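3.2 Premium subsidies and clinic use in Brisdale

We followed 200 households in Brisdale and Kedlow, all near the cutoff for the state premium subsidy. Interviews by phone, mostly evenings. Bugti ran the Kedlow calls, Arain the rest. Diet items were asked last and are not used in this section.
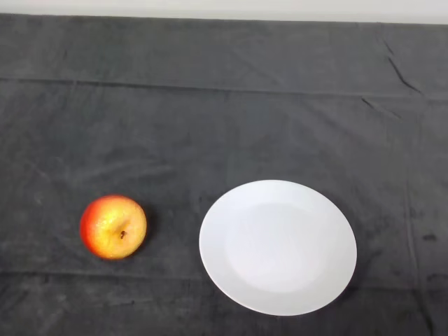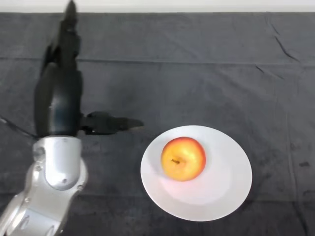
Figure 4. Apple and round white plate on dark gray cloth, both panels.

Main result first. Families just under the cutoff kept coverage through July; families just over it dropped out, often after one missed bill. Grace period is 60 days. Few knew that. Several thought coverage ended the same week and so skipped refills they could of had.

Clinic visits follow the same line. Kedlow is harder to read, only 2 clinics and one closed to new patients for part of the spring. We keep Kedlow in the pooled model but not in the site tables (see Baloch appendix for the split).

Copays matter less than we expected. Bill timing matters more. Worumer plans bill mid-month, and dropouts there cluster right after the due date, wich fits the pay-cycle story in Section 2.

Limits: self-reported coverage, no claims match yet. Households that moved out of county are lost. Income was asked once, at intake, so people who crossed the cutoff later are still coded by their first answer.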